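Publié en avril — par la rédaction de Zernon

Le linge « qui dure » : une vendeuse de tissus n'y croit plus

Elle tient depuis longtemps un rayon de linge de maison à Werden et les argumentaires, elle les connaît par cœur. Quand je lui lis celui de Hendetti, qui promet des torchons garantis 60 lavages, elle lève les yeux au ciel. « Lavés comment ? À quelle température ? Avec quelle lessive ? Ce n'est écrit nulle part. »

Elle a posé la question au fournisseur, par écrit. On lui a renvoyé une brochure, la même. « J'ai relancé deux fois. J'attends toujours. »

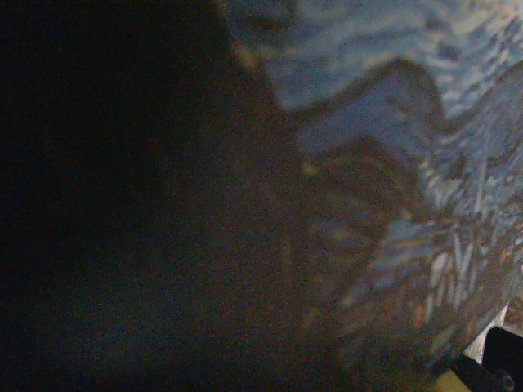 Le prix ne la rassure pas davantage. Chez Bhuiyan, le torchon haut de gamme coûte trois fois celui d'entrée de gamme, et elle doute que la différence se retrouve dans le fil. « On paie le carton, le ruban, la petite histoire imprimée au dos. Le coton, allez savoir d'où il vient. »

Je lui objecte que certains clients reviennent contents. Elle l'admet, du bout des lèvres. « Ils reviennent parce que le motif leur plaît. Très bien. Mais qu'on ne me parle pas de durabilité. »
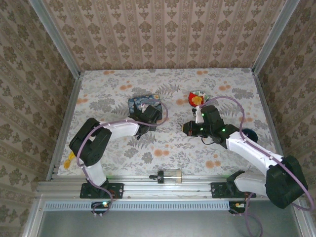
Sa méthode à elle tient en peu de mots : tirer sur l'ourlet, regarder l'envers, laver une fois avant de juger. Quant aux labels, elle demande à voir le référentiel — et constate que les commerciaux l'ont rarement sur eux. Achèterait-elle du Hendetti pour sa propre cuisine ? « Soldé, peut-être. »

Commentaires (3)

lin_et_compagnie : Les miens ont bouloché dès l'hiver. Garantie refusée, il fallait l'emballage d'origine.

Mamie du 2e : Et les vieux draps coupés en carrés, ça ne coûte rien !

torchon75 : Un peu sévère pour Bhuiyan, j'en suis content.

Contact | © Zernon, tous droits réservés | Haut de page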